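Harb Edge-Glued Maple Boards

The Harb series is supplied by Inine to school workshops, teaching kitchens and small joinery firms. Each board is built up from solid strips glued edge to edge, sanded on both faces and left unfinished so that the customer may apply the oil or varnish required. Boards are sold singly or in cartons of 12.

Strips are selected for soundness and straight grain. Color is not matched, and customers should expect lighter and darker strips within the same board. Orders requiring a uniform tone may be placed under the Select grade - please allow additional time for these.

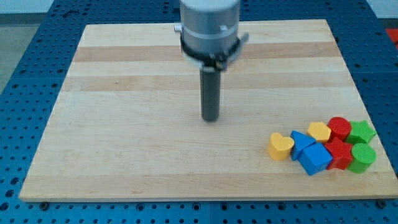 Boards should be stored flat, in a dry room, and away from heaters. Upright storage for more than a few days is not advised. Where a board is to be used for food, two coats of food-safe oil should be applied before first use and a further coat each May and November, or more often under heavy use. Boards must not be soaked or placed in a dishwasher.

Standard delivery is within nearly 200 miles of the Zindport warehouse. Schools holding an account may order by purchase order, quoting stock code 142. Inquiries concerning special sizes should be addressed to Malsha Sikder, Trade Sales.

Prices last revised October 2019.

Related items
Harb End-Grain Block
Harb Beech Board, Unfinished
Skironik Bar Clamp, Pair
Food-Safe Board Oil
Sanding Sheets, Mixed Grit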